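Skenthorpe tidal turbine, progress note to Zunance
3/19/21

Quick one before the weekend, full figures to follow from Fumiko Sakamoto.

Second turbine in the water and turning. 216 hours of running so far, 113 of them on the spring tides. 2383 kWh sent to the grid. Lower than hoped, mostly down to the cable fault at Traserton, now mended.

Noise: 118 households written to, replies still coming in. Main worry is the hum at slack water. Haruna Mizuno is meeting the harbour users on Monday and will report back seperately.

Seal counts carry on to August as agreed. No strikes recorded.

Spend on track apart from boat hire, which is over. Will need to move money from the signage line, please confirm thats ok.

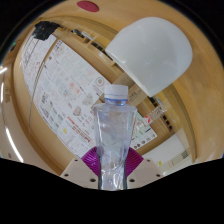 Debris is still our biggest headache at the intake screen. Weed we can live with, Hosoda's new rake clears it. Plastic is worse. A clear drinks bottle with its white cap on, walls all creased, is the sort of thing the rake rides straight over. Want to try a finer mesh, quote attached.

Next report after the blade check.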